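Picking cell at Salero: your questions answered

This page is for staff at the Salero returns centre. It was last updated in July, after the second round of team talks.

What does the cell do?

It sorts mixed household returns. An arm picks one item at a time out of a bin and passes it on for grading. Salero bought the system from Mallitz, who also handle servicing.

Will I lose my job?

No positions are being cut because of the cell. Three people on each shift have moved from bin sorting to grading and repacking, on the same pay and the same hours. If that changes, you will hear it from your supervisor before it is posted here.

Which items does it handle?

Small, light goods such as brushes, toys and packaged bathroom items. Clear plastic is harder for it than solid colours, and odd shapes can take more than one try. 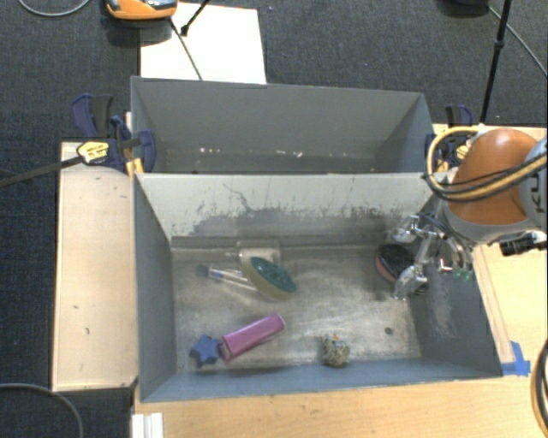 Anything over 2 kg still goes to the manual bench, along with glass, liquids and anything leaking. Please don't put these in a bin to see what happens.

What do I do if it stops?

Press the pause button, wait for the amber light and call the cell lead. Don't reach into a bin while the light is green – even if the arm looks still.

Who is the cell lead?

Karthik Selvanayagam on days, Rafsan Wickramasinghe on evenings. Both can sign off your training.

How long is the training?

50 minutes, in paid time. You need it before you can load bins or clear a stoppage. Grading staff can do it too, but it's optional.

Does it record how fast I work?

No. The system logs its own picks and stoppages, and no names are attached.

Can I go back to sorting?

Yes – the manual bench is still open and takes up to 300 items a shift. Put your name on the roster sheet outside the lunch room.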